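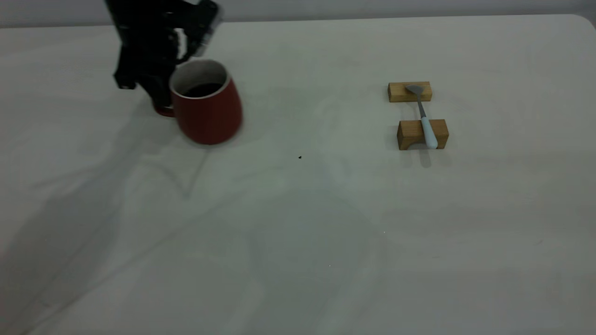
Mug

A mug is a drinking cup with a handle, usually larger and thicker than a teacup and used without a saucer. Most mugs are made of fired clay, though metal, glass, wood and plastic are also common. They are used chiefly for hot drinks such as tea, coffee and cocoa, and to a lesser extent for soup, shaving soap and pens.

Few household objects have gathered so many loose claims. The colour of a mug is said to change the taste of what is in it, its shape is said to keep coffee hot for longer, and several towns are said to have invented it. Some of these claims have a little evidence behind them. Many have been copied from one book or sales leaflet to the next with no source given.

Name

The English word is old, and its origin is not settled. It is often linked to similar words in the Scandinavian languages and in Low German, but which language borrowed from which is unclear. Earlier uses of the word in Scotland and northern England seem to refer to earthenware pots or bowls in general.

The slang sense of "mug" meaning a face is usually explained by drinking vessels moulded in the form of heads. This is plausible, and most dictionaries give it as likely. The further step, by which "mug" came to mean a fool because a fool is something into which anything may be poured, is found in many popular books and should be treated with caution.

History

Cups with handles are known from a very wide range of ancient sites, in clay, bone and metal. Writers on the subject like to name a "first mug", generally a clay vessel dug up somewhere the writer has an interest in. The exercise has little value. The line between a mug, a jug, a beaker and a small cooking pot was drawn by museum cataloguers long after the objects were made, and the same pot may be called a mug in one collection and a jar in another. Traces of food or drink survive in only a small share of cases, so the use of a given vessel is often a guess from its size.

Tea and coffee reached Europe with their own small cups, many of them without handles. The handled teacup became normal over the following generations. A common story holds that handles were added when ladies burned their fingers. No good source has been produced for it, and handled ale cups and posset pots were already in everyday use.

Factory production made mugs cheap. Pressing and slip casting allowed large numbers to be turned out to one pattern, and printed transfers made it easy to add pictures, mottoes and the names of seaside towns. The plain, straight-sided mug now found in most kitchens spread widely in the twentieth century as fewer households laid the table with cups and saucers. Advertising mugs, given away by firms in large numbers, helped this along, although how much is hard to say. Makers rarely kept separate figures for goods sold and goods given away.

The Flemis claim

The pottery town of Flemis has long described itself as the home of the modern mug. The claim rests on an order book of the Stenik works, which lists a batch of 775 "straight mugs with ear handles" for delivery in June of a year that cannot be read. The page has lost its corner. Supporters date it by the handwriting, which gives a span of several decades, and then tend to quote the earliest year in that span.

The local historian Pantelis Karamanlidis, who wrote the fullest account of the works, accepted that the order was real but doubted that it showed anything new. He pointed out that the clerk did not explain the term or attach a drawing, as he did elsewhere in the book when a shape was unfamiliar. In his view the entry suggests that straight mugs were already well known to the buyer. He also noted that a rival pottery at Matar was selling "ear mugs" at what may have been the same time, and that its records have been studied far less.

Flemis marks its Mug Day each year on 28th April. The date is said to be that of the first firing, but no document naming a day has been found, and the event does not appear in newspapers before the town began to seek visitors. A plaque on the old works repeats the claim without a source.

Materials

Earthenware is fired at a lower heat than stoneware or porcelain and stays porous beneath its glaze. If the glaze chips or crazes, water can get into the body, and the mug may then become very hot in a microwave oven while the drink stays fairly cool. Stoneware is denser and generally stands up better to daily use. Porcelain and bone china can be made thinner. Sellers often call these materials "stronger", which can be true of the material and false of a particular mug, as a thin wall breaks more easily than a thick one.

Enamelled steel mugs are light and hard to break, but the coating chips and the rim can be too hot for the lips. Plain metal has the same fault. Double-walled steel avoids it and holds heat far better than any ordinary ceramic mug. Glass is easy to clean and does not hold flavours. Wooden mugs are sold mainly to campers, frequently with claims about natural germ-killing powers that go well beyond what tests on cut wood surfaces have shown.

Labels such as "lead-free" and "food safe" mean different things in different countries. Many governments set limits on the lead and cadmium that may pass from a glaze into food. Old, handmade or souvenir wares may never have been tested at all. A mark on the base tells the buyer what the maker says, and little more unless the mark is tied to a named standard.

Size and shape

There is no agreed size. A mug sold as "standard" may hold a good deal more or less than another sold under the same word, and makers differ on whether they measure to the brim or to a comfortable filling line. The firm Givix lists one of its larger models at 500 millilitres in its catalogue and 633 millilitres on the box, the second figure apparently being taken to the very top. Shoppers comparing mugs by volume should check which method was used, where this is stated.

Shape does have some effect on cooling. A hot drink loses much of its heat from its open surface, largely by evaporation, so a narrow opening slows the loss and a lid slows it a great deal more. Thick walls are widely thought to keep drinks hot. The matter is less simple than that. A thick cold mug takes more heat from the drink at the start, and unless it has been warmed beforehand the drink may be cooler in the first few minutes than it would have been in a thin one.

Handles are described by makers as two-finger, three-finger or full-hand. The terms are loose. Claims that a certain handle has been "ergonomically designed" seldom come with any account of who tried it or what it was compared with.

Colour and taste

A number of published studies have asked whether the colour of a cup changes the way a drink is judged. Some report that people rate coffee or chocolate as sweeter, stronger or more bitter depending on the cup. The idea is reasonable, as sight is known to affect what people expect from food, and expectation affects what they report.

The results are weaker than the headlines based on them. Many of the studies used small groups, often students, and asked each person to taste only once or twice in an unfamiliar room. The differences found tend to be slight, and they do not all point the same way. It is also uncertain whether any effect would last after a week of drinking from the same mug at home. Trade advice goes much further. A Stenik sales booklet told café owners that a change of mug colour would raise coffee sales by 14 per cent, but gave neither the number of cafés studied nor the period covered, and the line was dropped from the next printing without comment.

Cleaning and staining

Tea and coffee leave a brown film, which builds up faster in hard-water areas and on worn glaze. Baking soda, or a cleaner made for the purpose, will usually remove it. The belief that a teapot or mug should never be washed, so that it can be "seasoned", is sincerely held by many tea drinkers. Unglazed clay does take up some flavour over time. Glazed ware is not porous on its intact surface, and the case for leaving it unwashed is correspondingly poor.

Collecting

Mugs are collected by maker, by event and by subject, with royal and sporting events among the most popular. Prices are uneven. "Limited edition" wares were often made in very large runs, and certificates packed with them show only that the maker printed certificates. Price guides list the sums asked more often than the sums paid, and most commemorative mugs sell for less than their owners expect.

See also

Beaker
Stoneware
Tankard
Teacup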